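Filed under: Bench Notes / Kitchen Workshop
Print this page | E-mail this entry

Saturday, after lunch

Moved the fruit off the Toom shelf before starting on the drawers. Wiped the shelf with the Cillasent cleaner, then again with plain water. Bowl weight still to be logged; the Alberg scale needs a new battery. Shelf liner is short by 2 inches at the back. Cut another piece Monday or leave it.

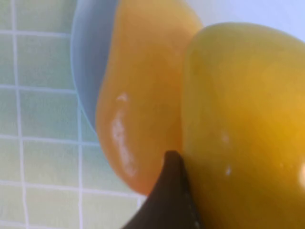

Posted by Alberg bench, 3 replies

Yellow fruit stays by the blue bowl for now. Skins look smooth and shiny. Next: label the drawers.

We use cookies to remember your settings. OK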